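Valance publishes open good practice code for hand-held gripper work

8/28/18

Anyone who teaches robots by hand can now work from a shared set of rules. Valance today publishes the first full edition of the Prumthorpe Code, a free guide to recording everyday tasks with hand-held grippers. It has 17 rules, fits on 10 pages and is written in plain words, so that a new starter can read it over a cup of tea and begin work the same day.

The code grew out of a problem that will be familiar to many teams. One lab would spend weeks recording people as they sorted cloth or filled baskets, pass the recordings to a partner, and then find that the partner could hardly use them. Cables had been routed differently. Finger pads had been changed halfway through and no note made. Tables had been moved between one session and the next. None of this was careless work - people simply had no agreed way of doing it.

"I'm thrilled with how short it is," said Augustina Arthur, who edited the code for Valance. "Our draft in March was a monster. We kept asking the operators which bits they would really follow at the end of a long afternoon, and we cut and cut until we had those bits and very little else. They were brilliant about it, and quite blunt!"

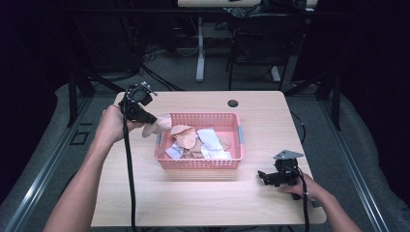

Fabric gets a chapter to itself. Soft items fold, slip and bunch up in ways that a block or a cup never will, and the people who tried out the draft asked for more help with them than with anything else. The code asks operators to take one piece at a time, to let it hang still for a moment before moving on, and to keep the other hand clear of the basket unless it is needed. A dropped piece stays in the recording. The operator picks it up at a normal pace and carries on, and the drop is written in the session log.

There are rules for the operator's comfort too. Wrists and forearms tire quickly when both hands are holding tools, so the code sets a break after every set of recordings and says that the operator, and no one else, decides when to stop. Cables should have enough slack for a full reach in every direction and should leave the table on the side of the hand they serve. Spare cable on the floor must be kept away from where the operator stands or walks.

Halilović, which trains operators for research groups, tried the draft with new and experienced staff and will teach the finished version on its courses. Drernska, a maker of test benches, has offered its workshop for an open day where visitors can try the rules out for themselves.

"What I love is that it treats the operator as a skilled worker," said Rawan Chamoun, head of training at Halilović. "You can see the difference in a recording made by somebody who is comfortable and knows what is expected. The movements are calm. They don't rush the grasp. I had people coming up to me after the trial asking when they could have their own copy." 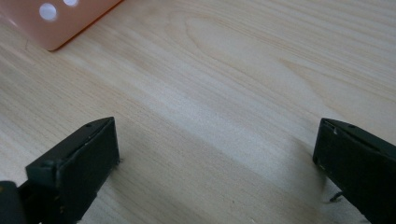

The chapter on checks before a session is the one most teams will use every day. Open both grippers fully and look at the finger pads. Light scuffs are fine and need no action, but a deep cut or a loose screw means the pad is changed and the change is logged. Fluff and stray fibres should be picked off whenever they are found. Wipe the camera covers with a dry cloth. Put the basket down, record a short test, and play it back before starting on the real thing.

Lighting is covered in the same chapter. The code doesn't name a lamp or a level of brightness. It asks that the light stays the same for a whole set, and that the grasping area can be seen clearly in the test recording from each gripper.

Two short forms come with the code, one for the session log and one for changes to equipment. Both may be copied, translated and altered freely. Valance asks only that altered versions carry a different title, so that teams swapping recordings know which rules were used.

Comments on the first edition are welcome from anyone who does this work, and those from operators will be read first. The next edition is planned for March. Copies of the code and both forms can be had free of charge from the Valance press office, which can also arrange interviews with Augustina Arthur and Rawan Chamoun.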